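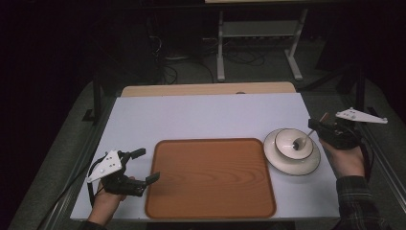

Good afternoon, and thank you to the Provine Library Guild for the invitation. My subject is the serial novel in fantasy, and in particular how Gunnel Aasen planned the Celley books as 40 short installments before any of them was bound. A reader coming to the first volume meets very little magic. Aasen opens with household matters, and the objects are as plain as a white bowl with a dark brown band at the lip and a spoon left in it. The court of Jurkau enters only when the reader knows the kitchen well.

[Pause. Next slide.]

The first printing was 800 copies. Sorensen Press reissued the series in September as one volume of 1395 pages, with the chapter breaks restored. I would ask you to compare the two endings of installment nine, which are on your handout. In the later text the witch Ormelind keeps her name. In the earlier one she sells it.

[Read both passages aloud. Allow time.]

Ylva Hägglund, who edited the reissue, will take questions on the maps. Questions on the translation should come to me.

Print this page | E-mail this page

This site uses cookies. By continuing to browse, you accept their use.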